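The Comeback of Solid Perfume
3 min read

Open a tin of solid perfume and the first thing you notice is how quiet it is. No cloud, no cough from the next seat on the bus. You warm a little balm with a fingertip, press it behind the ears, and the scent stays close, where only the people you like will catch it.

I fell for it at the scent fair in Witthorpe last October, where 94 makers filled the old market hall and the line at the Uvell table went right out the door. Their fig and black pepper balm is gorgeous — green at first, then warm and a bit smoky by lunchtime. I bought two!

The recipe is wonderfully simple: beeswax, a light oil like jojoba, and fragrance. Nutsugah, a tiny label in Vuvport, pours 700 tins a month and swaps the beeswax for candelilla, so vegans can join in. Their cedar is my desk-drawer favorite.

A few things I've learned. Put it on right after lotion, when skin holds scent best. Keep the tin out of a hot car. And try layering — a plain vanilla under a sharp citrus smells like the best kind of bakery.
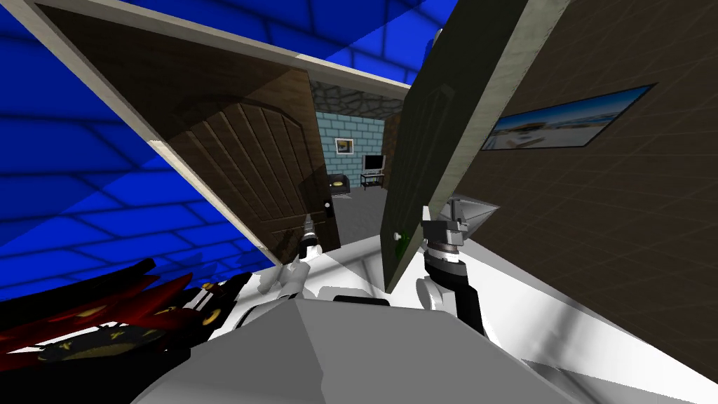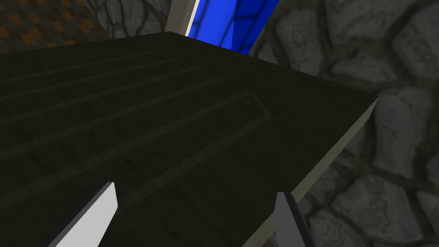 Computer renderings: doors by a blue tiled wall, first, and a dark tabletop, second.

Last updated in October
Contact us | Copyright Witthorpe Style Monthly | Back to top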